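Filed under: Desk & Workroom > Surfaces
Reading time: 3 min

Cleaning and protecting a painted or laminated worktop

Most marks on a coated desk or bench top are on the coating, and come off with less effort than people give them. Start with the mildest method and go up one step at a time. Scouring powder and the green side of a sponge belong at the sink. On a matt top they leave a shiny patch that stays for the life of the board.

For general dirt, use warm water with a few drops of washing-up liquid and a cotton cloth wrung out hard. Work from the back edge towards you. Go over it again with plain water, then dry with a second cloth. Soap left behind dries to a dull film and picks up dust within a day or two. If the top already looks cloudy, the cause is usually old polish. Add a tablespoon of white vinegar to half a litre of warm water, wipe, rinse and dry.

Ink from a ballpoint needs surgical spirit on a cotton bud, rolled over the line and replaced as soon as it colours. Test at the back first, as spirit softens some paints. Sticky tape residue lifts with a little cooking oil left on for 12 minutes, followed by soap and water. Tea rings respond to bicarbonate of soda mixed to a thin paste and dabbed on with a fingertip - no rubbing.
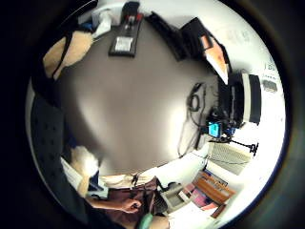

Colour decides how often a top needs doing. White shows ink and tea, black shows dust and every fingerprint, and the middle shades are the easiest to live with. A broad taupe-grey desk can go a good while between proper cleans, though an open laptop and a long tray standing on it will each keep a patch of the surface from being wiped. Lift things and clean under them; grit trapped beneath a base acts as an abrasive each time the thing is pushed along. Felt pads help only while they are clean, so brush them out with an old toothbrush and replace them when they go flat.

Scratches in paint can be eased with wet-and-dry paper, 1000 grade first and then 2000, used wet on a cork block with light pressure. Stop if the colour of the layer below appears. Do not sand laminate at all. Fill a deep scratch with a wax stick of matching shade, level it with the edge of a plastic card and buff. Wax will not stand heat, so keep mugs off the repair.

Newly painted tops are dry to the touch well before they are hard. In November, in an unheated room, I leave mine a full month before putting any weight on them. Paper laid on soft paint will stick, and the print may come off with it.

Wolfram Diekmann, Carnbridge

Tags: worktops, stains, paint, laminate

Contact | © Rurby Household Notes | Back to top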